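4. Surface care and first setting-up

Your Nerka table arrives with a matt white top, chosen by people who have clearly never owned a biro. Treat it well for the first few days and it will stay presentable for years. Treat it badly and you will be reading section 7, Stains.

4.1 Before you start

You will need:
Two soft cloths, one of which you don't mind losing
A bowl of lukewarm water
Washing-up liquid (a drop; the table is not a casserole dish)
The felt pads from bag C
A second person, ideally one who listens

Leave the top in the room for 6 hours before unwrapping it. Let it sit flat on its cardboard. Do not lean it against a radiator while you look for the screwdriver.

4.2 Removing the film

1. Find the corner marked with a blue sticker. If the sticker has come off in transit, any corner will do, though it will take longer and you will say things.
2. Lift the film with a fingernail. Do not use a knife. The letter Elsa Niskanen wrote us about her knife is pinned up in the Hudec office.
3. Pull the film back low and slow, across the short side.
4. Wipe away any glue left behind with the damp cloth, then dry with the other one.

CAUTION: The film is slippery. Put it in the bin before you walk anywhere.

4.3 Fixing the felt pads

1. Turn the table on its side with the help of your second person.
2. Press one pad on to the foot of each leg and hold for a slow count of 23.
3. Set the table upright again. Lift it; dragging it takes the pads straight back off.

Note: Spare pads are included. Put them in the drawer where you keep the spare pads from everything else.

4.4 Choosing a place for it

Keep the table at least 60 cm from stoves and heaters. Strong sun will yellow the top over a few summers, and unevenly, so that the shape of your fruit bowl is preserved for later generations. If the only free spot is under a south-facing window, move the fruit bowl now and then.

4.5 Checking the surface 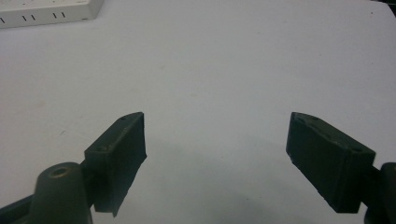 Marks on a matt top are shy things and hide when you look straight down at them. Crouch until your eye is nearly level with the surface and look along it towards a lamp or window. A smooth stretch of bare white with a slight bluish-grey cast, as in the middle here, is how the finish tends to look under cool indoor light, and no amount of scrubbing will warm it up. Try a warmer bulb before you ring us. What you are looking for is a shiny patch (leftover glue), a dull ring (someone has already had coffee) or a line you can feel with a fingertip.

1. Shiny patch: repeat step 4 of section 4.2.
2. Dull ring: warm water, washing-up liquid, small circles. Stop after 2 minutes and let it dry before you judge.
3. A line you can feel: leave it alone and write to Ulla Manninen at Hudec customer service, giving the number on the underside of the top.

CAUTION: Never use scouring powder, melamine sponges or your uncle's car polish. They leave a glossy spot which cannot be made matt again.

Keep the packaging until the check is finished.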